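11th July
Finger comparison, wrist view and head view

Continued with the Cosgrove fingers against the Flaletti set. Same arm, same controller, same approach speed. Bronwyn ran the first half and I took over after lunch. 60 attempts per finger set, split evenly between the peeler and the wooden block. Force limit left at 12 N for both.

Flaletti: block fine throughout. The peeler handle rolls when one fingertip touches before the other, and most of the misses were that. Cosgrove: fewer rolls, slower to close. Teodoro thinks the closing delay is in the controller queue. I measured 16 ms with the logger attached and did not repeat it without, so treat that as provisional.

Exposure on the wrist camera is fixed now. Auto kept hunting on the white table. Shabnam's setting from April was too dark and I went up one step.

Main open point is the view. From the wrist the fingertips sit over the part of the peeler we want to grasp, and the segmentation loses the edge of the handle. The head camera keeps the whole peeler but has the arm across the table and its shadow with it. 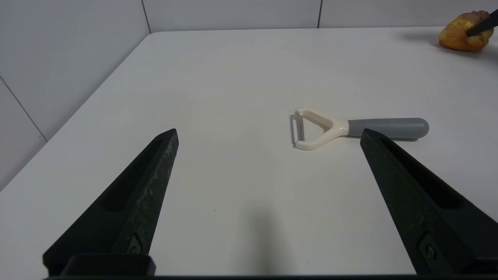
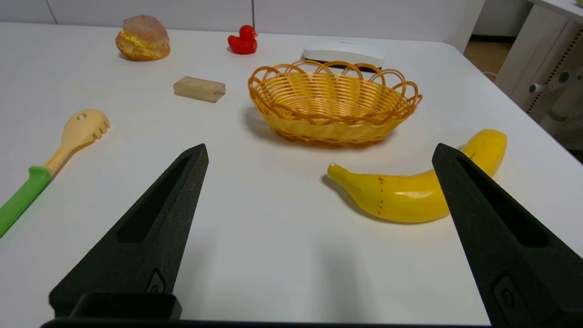

Wrist camera, with the right fingertip over part of the peeler handle in the first and part of the banana in the second.

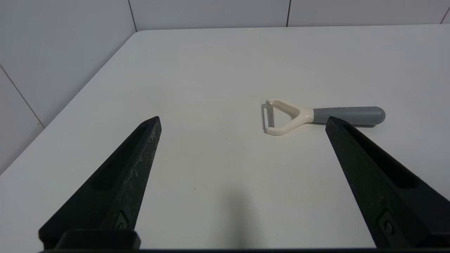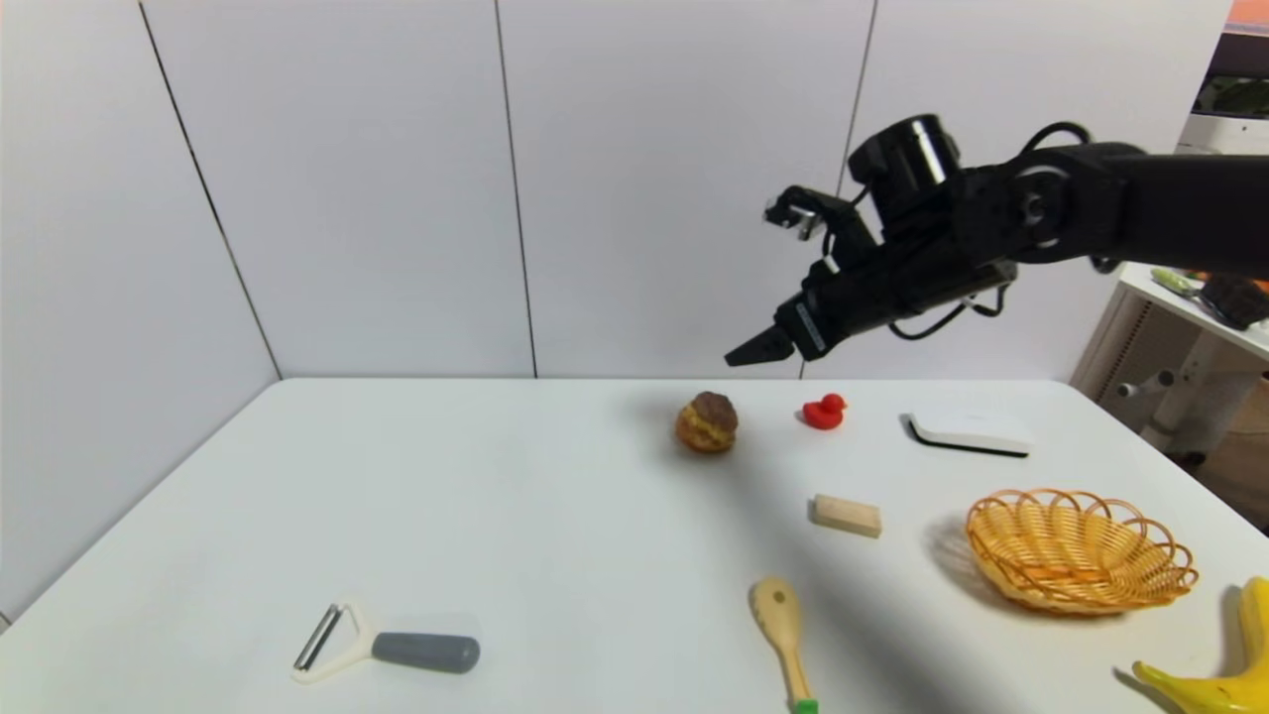
Plan for next week is to weight the head camera until the last part of the approach, then hand over to the wrist. Aroha has the handover code from the Plollton rig and says it needs the new calibration format. Old calibration files are still in the shared folder, do not use them.

Log numbering starts at 548 for the Cosgrove runs. The first two are bad, I had the wrong tool offset loaded.

To do: repeat the delay measurement without the logger. Check finger screws for torque. Ask Vaughan if the spare Flaletti pads have shipped.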